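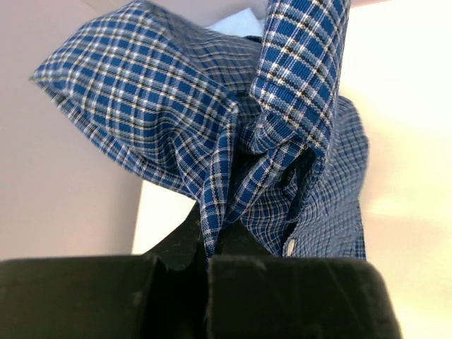
Figura 1. Camisa azul de cuadros sujeta por los dedos de una pinza robótica.

3.2. Contratación de profesorado y composición de los departamentos

El análisis se limita a los nombramientos con dedicación completa registrados a partir de 2000 en las universidades de Harnarlow y Pudulbridge. Se excluyeron las plazas de visitante y las prórrogas de contrato, que en Pudulbridge figuran en un registro separado. La muestra final comprende 275 expedientes. Cada uno recoge el departamento convocante, la categoría de la plaza, la institución de doctorado y, cuando la persona lo declaró, el sexo y el origen.

La codificación la hicieron por separado Alfie Dawber y Teodora Tomić. Los desacuerdos se concentraron en la variable de categoría: Harnarlow cambió la denominación de sus plazas de entrada y durante dos cursos convivieron ambas nomenclaturas. Esos expedientes se asignaron según las funciones descritas en la convocatoria.

Los departamentos de ingeniería y ciencias parten de una proporción de mujeres inferior a la de humanidades, y la distancia se reduce despacio. El cambio procede sobre todo de las plazas de nueva creación. En las vacantes por jubilación el perfil de la persona contratada se parece más al de quien deja el puesto, tendencia ya señalada en el informe Liao para centros de tamaño medio. En ninguna de las dos universidades se observó relación entre el número de candidaturas recibidas y la diversidad de la lista corta. 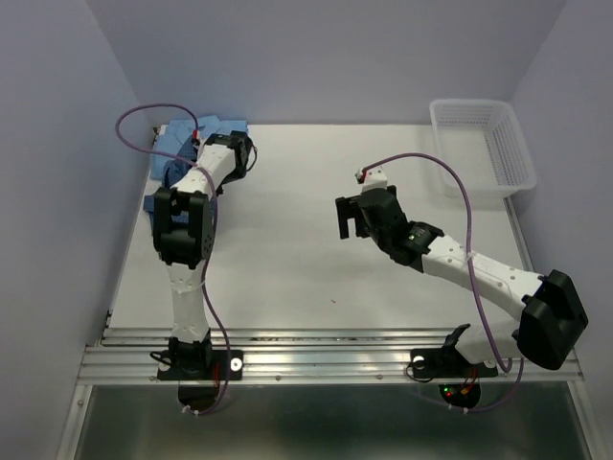
¿Qué ocurre con los expedientes en los que no consta el origen de la persona contratada?

Se mantienen en los recuentos por departamento y categoría, pero quedan fuera de las comparaciones por origen. No se imputaron valores a partir del apellido ni del país de doctorado.

Las proporciones se expresan por cada 100 nombramientos. Los departamentos con 2 o menos incorporaciones en todo el periodo se agruparon con el más afín de su facultad. Los datos de permanencia proceden del registro Claltell, actualizado cada mes de marzo, y se tratan en el apartado 3.3.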